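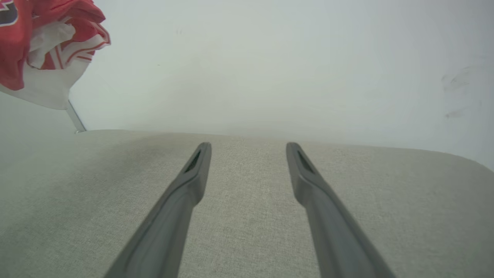
練習台の前で指を開いたグリッパー。奥にユニフォームらしき赤と白の布

2021年4月5日
学生ロボットサークル「Nevura」より、春の公開練習会のお知らせです!

こんにちは、Nevuraの広報を担当しています。いつもは部室にこもって配線と格闘している私たちですが、このたび学内対抗のロボット競技会「Waladowカップ」に「衣類ハンドリング部門」でエントリーしました。それに合わせて、練習のようすをどなたでも見られる公開練習会を開きます。プレスリリースというものを書くのは初めてなので、少々くだけた文章なのはお許しください(顧問の先生には「まあ、いいんじゃない」と言ってもらえました)。

この部門、ルールはとても単純です。台の上に置かれた服をロボットがつかみ、持ち上げて、決められた場所まで運ぶ。制限時間は30分で、その間なら何度やり直してもかまいません。箱やボールなら1月の学内発表会でもけっこう上手に運べたので、服もいけるでしょ、と軽い気持ちで申し込んだのですが……甘かったです。布は毎回かたちが違うし、つまんだつもりがするりと逃げるし、初日は部室にため息ばかり響いていました。
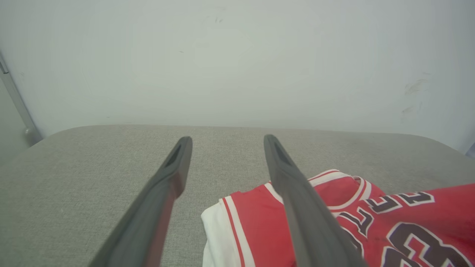 衣類ハンドリング部門でいちばん悩ましいのは、どこをつかむかという問題です。私たちのチームでは、操縦する人が手首カメラの映像を見ながら指先の位置を決め、その操作を記録して、あとで自動動作のプログラムづくりに使っています。バスケットボールのユニフォームは、これがなかなかの強敵! 赤い生地に白い縁取りがあるので、襟ぐりや袖ぐりは目で追いやすいんです。ところが、こんなふうに半分くしゃっと重なって置かれると、右の指が襟のあたりにかぶさって、肝心のところが映像では見えにくくなります。黒い大きな文字や番号も、向きを知る手がかりにできないかと相談しているところです。

操作の記録は現在66回分たまりました。目標は1,000回なので、先はまだまだ長いです。記録を整理するソフトは後輩たちの自作で、名前は「Camargo」。由来を聞いても教えてくれません。画面の文字がちょっと小さいのが難点ですが、前の表計算シートよりずっと快適です。

公開練習会では、練習の見学のほかに操縦体験もできます。参加は無料、予約もいりません。操縦体験は一度に2名までなので、混みあったらお待ちいただくかもしれません。小学生のお子さんも保護者の方と一緒ならもちろん大歓迎です! 着なくなったTシャツやタオルがあれば、ぜひお持ちください。練習に使わせていただき、帰りにお返しします。ボタンや金具がたくさん付いた服は、すみませんが今回はご遠慮ください。

会場はBerkellホール1階の工作室です。正面玄関を入って右手の廊下をまっすぐ、突き当たりの部屋になります。駐車場は台数が少ないので、バスか自転車が便利です。

開催日時はサークルの掲示板とウェブサイトでご案内します。取材のご希望も大歓迎です。撮影をされる場合は、お手数ですが事前にウェブサイトのお問い合わせフォームからご連絡ください。

【お問い合わせ】
学生ロボットサークル Nevura 広報係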